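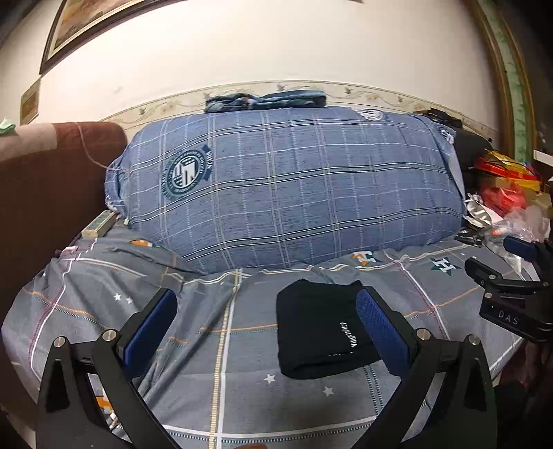

A escolha das pastilhas de contato foi a última decisão tomada pela equipe de avaliação da Soner antes do encerramento dos ensaios com garras manuais, e também a mais discutida. Em entrevista concedida na sede da empresa, a responsável técnica pelo programa explicou que a comparação envolveu dois modelos, o Verkach e o Goel, ambos submetidos a tarefas com roupas em ambiente doméstico. "O tecido dobrado é o caso que separa uma boa garra de uma garra aceitável", afirmou. Uma peça preta já dobrada, deixada sobre um assento coberto por lençol xadrez cinza, reúne as dificuldades que ela enumera: a dobra inferior é espessa e arredondada, o lençol forma vincos ao lado, e as pastilhas azuis texturizadas precisam alcançar a peça sem prender o pano de baixo.

Cada modelo cumpriu 600 preensões. Segundo a entrevistada, o Verkach obteve melhor resultado em tecidos finos, ao passo que o Goel manteve o fechamento mais regular ao longo das sessões. "Registramos 247 preensões em que o lençol veio junto com a roupa. A maior parte ocorreu com a pastilha lisa, que retiramos do protocolo", declarou.

Questionada sobre o desgaste, informou que a superfície texturizada é inspecionada a cada 200 ciclos e substituída aos 2000, independentemente do aspecto. As articulações receberam menos atenção do que o previsto. "A folga nos pinos apareceu cedo em uma das unidades Goel — e ainda não sabemos se é defeito do lote ou do nosso procedimento de montagem."

O controlador Vulley, comum aos dois modelos, não foi objeto da avaliação. A equipe pretende examiná-lo em dezembro, quando repetirá parte das tarefas com toalhas e peças de malha. Até lá, a Soner manterá as duas garras em uso, com a mesma pastilha.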